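Robot Handling, Unit 6: Faults in the Closing Phase
Handout to go with the lecture of Tuesday, October 21, 2025
Edeltraud Weidemann, Trirumberg

Read Unit 5 first. The terms "approach", "closing phase" and "lift" are used as defined there and are not explained again.

6.1 The case

The fault treated in this unit was recorded on the Hadow cell in July. The task was a plain one: pick a bowl from the table, lift it, set it down at a second position. The arm carries a two-finger parallel gripper with flat pads and a camera at the wrist. The controller is the Celen unit used in the practical sessions.

The cell had completed 233 cycles without a stop. In the next cycle the gripper closed, the controller reported "object held", and the arm moved to the lift height. The bowl did not come with it. It had been pushed sideways across the table by one finger, had tipped, and had come to rest against the cell guard. The arm went on to the second position, opened the gripper over nothing and reported the cycle as complete. The following five cycles were carried out in the same way, all of them reported as good.

There were therefore two faults, and they must be kept apart in your reports. The first is that the grasp failed. The second is that the controller did not know that it had failed. The first costs a bowl. The second is a safety matter, as will be shown in 6.4.

6.2 Position of the fingers before closing

In a parallel gripper both fingers travel the same distance towards the centre line. If the object stands off that line, one pad arrives before the other. From the moment of first contact until the second pad touches, the object is being pushed and is not being held. Whether it slides, turns or tips in that time depends on the friction under it, on its weight and on the height of the contact.

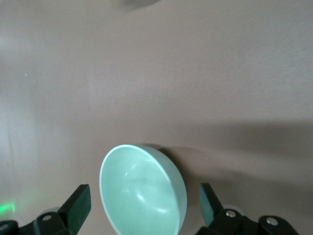

Reading the wrist view

The bowl lies between the pads with table showing on both sides of it, and the left gap is slightly narrower than the right. With equal finger travel and a bowl free to slide, the left pad would be expected to touch first and to push the bowl to the right until the second pad meets it. A difference of this size is normally harmless. It becomes a fault when the push is long or when the bowl rocks on its foot.

Note also the glossy inside of the bowl. There is a bright highlight in the basin and a second, curved reflection lower down. An edge finder that works on brightness alone can take such a reflection for the rim. The true rim is only slightly lighter than the wall, and the shadow to the right of the bowl has a soft border which can be read as part of the object. Either mistake shifts the computed centre.

6.3 Cause of the failed grasp

Adalberto Macedo went through the stored centre values for the July run. They had drifted steadily to one side. The light over the cell had been moved after the last calibration, and the shadow had been counted as part of the bowl. The pick position was corrected to the wrong centre in each cycle, a little further each time, until the first pad struck the wall of the bowl too high and tipped it.

The remedy was to fix the light, to repeat the calibration and to limit the correction permitted in any one cycle. The third measure is the one that would have stopped the cell in time.

6.4 Cause of the false report

"Object held" was set when the motor current passed a threshold of 40 (raw controller units). The current also passes this threshold when the pads meet each other with no object between them. The test could not tell a full grip from an empty one.

An arm that wrongly believes it is loaded will follow its programmed path without stopping. The dropped object remains in the working area, unknown to the controller, and a person may be tempted to reach in for it between cycles. Under the Bittencourt rule taught in Unit 2, a cell may not restart until the held state has been confirmed by two independent signals. Finger position is the obvious second signal: an empty grip closes fully, a full one does not.

6.5 Procedure after a lost object

Press stop. Do not use pause.
Check that the drive lamp is out before opening the guard.
Remove the object and inspect the pads for chips or glaze.
Write down the finger position and the last centre value before any reset. The log holds 3,000 entries and then overwrites the oldest.
Run one empty cycle at reduced speed with the guard closed.

6.6 Work for the next session

Sketch the contact sequence for a bowl standing off the centre line, once with a light bowl and once with a heavy one. State for each where you would expect sliding and where tipping.

Write the held-state test for the Hadow cell using current and finger position together. Say what the controller should do when the two disagree. Solutions go to A. Macedo on paper, one sheet per pair.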